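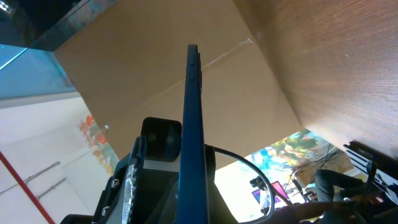 3.2 Wrist view and grasp rehearsal

The arm, which the members of the Kindcombe workshop call Hiro, was assembled on evenings when the laser cutter was already taken. Its budget was 300 euros, a figure we defended bravely until the second gearbox. The wrist camera looks out past the fingers, so that a held object fills the middle of the view and the room supplies everything else.

Figure 4. View from the wrist camera with a slim blue object held upright in the gripper. A thin black cable loops to the right of it; the large tan surface behind is cardboard.

We chose thin, flat objects for the first trials on the theory that they would be easy. They are easy to hold and very hard to pick up. Hiro was driven by hand through 99 grasps, each logged with joint angles and wrist video, and the log was then cut down to 2988 usable images. Most of the discarded ones showed the ceiling in excellent focus.

The workshop background was left as it was. Walls, pipes, cables and people's sleeves all enter the view as the wrist turns, and a policy trained against a clean backdrop would have had a short career at Kindcombe. Operators were asked only to keep their hands away from the fingers during closing, a rule with obvious support from anyone who had tried the earlier gripper.

Cable routing took longer than the controller did. A tight cable pulled the wrist off its zero position by 15 millimeters at full reach, and for two weeks we blamed the calibration code. Leaving a free loop at the wrist removed the error. It also gave the cable a chance to wander into view, and we have kept those recordings in the training set. Section 3.3 describes how the finger force was limited.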